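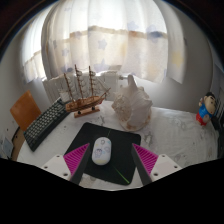 Gripper day, part whatever

Posted October 2022, from the couch, fast

OK so quick one, train in the morning and I want this written down before I forget which screw went where. The hand-held gripper is back together. Took all of Saturday afternoon and a chunk of Sunday. Should have been an hour.

Short version for people who just want the fix: left finger was toeing in, the contact strips were glazed, and the width calibration was off as a result of both. New strips, reseat the plates, redo zero and full open, done. Long version below, mostly for me.

What was wrong

Third week of picking up small desk stuff for the Nornell job. Pick up, move, put down, let go, again. The mouse, a pen, the mouse again. We were at 3,013 logged grasps on this pair of fingers when I finally stopped and looked at it properly. I know the number from the counter in the log, not from me sitting there.

Signs I ignored, in order:

Mouse turning in the grip. Glossy shell, smooth oval, it was always going to be the hard one, but it used to hold. Then it started rotating a little on every lift, always the same way.

Logged width not going to zero when closed. It said 2 mm with the fingers touching. I wrote "check later" in the notes. Twice.

A click on opening. Very small. Told myself it was the trigger.

Rohani asked me over chat why half my mouse episodes looked like I was sliding the thing instead of lifting it. Fair question. That was the end of ignoring it.

Taking it apart

Towel on the table. Do the towel. I didn't last time and I lost a washer down the side of the radiator for a whole evening.

Order that works:

Trigger off first, cable unclipped and taped to the body so it doesn't flop about. Then the white plates, outer side, one at a time. Take a photo with your phone before you touch the second one. They look like mirror images and they are, except the hole at the top on my left one has been reamed a bit by a previous owner (me, in November last year, wrong drill bit). So they are not swappable anymore. I marked L on the inside with a pencil, then the pencil rubbed off, then I used a marker like I should have from the start.

Magenta inserts come out next. These are the soft ribbed ones and they just sit in the finger, a lip holds them. Push from the back with a thumb. Do NOT lever them with a screwdriver from the ribbed side. Ribs tear. Ask how I know. The ribs on mine are still good, no tears, a little dust down in the grooves. Warm water, dish soap, old toothbrush, leave them on the towel. They want to be fully dry before going back or they creep in the slot.

Contact strips last, and those were the real problem. Run a fingernail along a good one and it drags. Mine felt like a phone screen. Months of hand grease plus whatever is on the outside of desk stuff. I tried cleaning them first, alcohol wipe, let dry, tried again. Better for maybe ten minutes of use. So, replace.

The strips

Had a spare sheet from Kusuma in the drawer, the dark grey stuff, sticky back. Cut to length with a knife and a steel ruler. Old adhesive is the boring part. Rolled it off with my thumb, then alcohol, then rolled off the bit I'd missed, then alcohol again. If there's any left the new strip sits proud at that spot and you get a bump, and then everything you pick up pivots on the bump.

Start from the wrist end, lay it down toward the tip, press as you go. Trim at the tip last. Leave it under a clamp overnight. I gave it a few hours on Saturday and one corner lifted by Sunday breakfast, so I did that finger again and left it alone until after lunch. Overnight next time, I mean it.

The toe-in

This one I got wrong first. Thought the finger was bent. Spent a while with it flat against the ruler, looking for light under it, no light, finger's fine. The plate was sitting crooked. One of the three screws (the one down low, big hole) had backed out enough to let the whole plate rock, and that was also the click. Two problems one screw.

Snugged all three a bit at a time, going round, not one tight and then the next. Bhupendra's advice from ages ago, and he was right, I'd just stopped doing it. A dot of the weak threadlocker on each. The weak one. If you use the strong one you're going to be very sad in March.

Then check: open all the way, look down the fingers from behind. They should splay out evenly toward the tips, same angle both sides. Close slowly on a strip of paper and pull. Should grab the same at the tip and halfway back. Mine grabbed at the tip and not at all in the middle, so loosen, nudge, snug again. Third go was OK.

Recalibrating

Easy to forget and then you've got a nice gripper with lying numbers. Old zero is no good after new strips, the strips have thickness!

Fully closed, hold, save. Fully open, hold, save. Then something of known width in the middle – I use a 19 mm socket laid flat against the jaw, measured with calipers, since it's always in the drawer. Reads within half a mm now. Before all this it was reading almost three over, which explains a lot of the sliding if you were trusting the width to tell you when the grip was made. Anything recorded in that last stretch, I've flagged it for Zahira and she can decide. I would throw it out.

Also wiped the camera lens while I was there. Microfiber, no alcohol, dont press. The lens sees the fingers all the time so after moving a plate you want to look at the view too. Both fingers should come in from the bottom about the same amount, one each side, tips where they were before. If one has crept toward the middle the plate isn't seated, go back.

Testing it on the table

Same table as always, by the window with the star curtain. Keyboard on the left, mouse pad in the middle, mouse. The ship and the big shell stay at the back where they live, I'm not grabbing those. OK I did try the shell once in the summer. Too wide, too knobbly, it went back down very carefully.

Approach for the mouse: straight on, fingers wide, one either side, come down over the shell and close across the narrow way. Not the ends. Across the ends it squirts out like soap. Keep the wrist level. I had gotten into a habit of tipping mine to the left to make up for the bad finger, and now with the finger fixed that habit is making everything crooked. So first few tries were worse than before the repair, which was a fun couple of minutes. Slowed down, leveled off, fine.

Lift, hold, count of five, put down, open. It holds. No rotation that I could see. Did it with the pad turned a bit, did it near the front edge of the table, did it one last time with my left hand for no good reason.

One thing I don't love. On a shiny tabletop the new strips will grip the table too if you go in too low, and then the finger chatters on the way in. Didn't happen with the old glazed ones. So either hover a little higher or round off the bottom edge of the strip. I'm going to try rounding one and leaving the other and see.

Stuff I'm changing

Strips get looked at every week, fingernail test, that's it, ten seconds. Screws get a check at the same time. Paper pull test before each session, both fingers, tip and middle. Log the zero reading at the start, in the actual log, and if it isn't zero then stop. Not "check later".

Spares: I'm down to one sheet of strip and 7 of the small screws. Hidayah says the Dratitz screws are the same thread and half the price but the heads are taller, and tall heads will catch on my sleeve. Somebody tell me if you've used them.

And I owe Zuzana her calipers back, sorry, they're in the bag, they're coming Tuesday.

Still not sorted: the trigger spring feels soft compared to the one on the Nevwood unit. Might be age, might be me comparing against a brand new one. It closes and it opens so it's waiting its turn. If it gets worse there'll be another post, and I'll seperate the spring stuff from the finger stuff so people can find it.

Right. Packing.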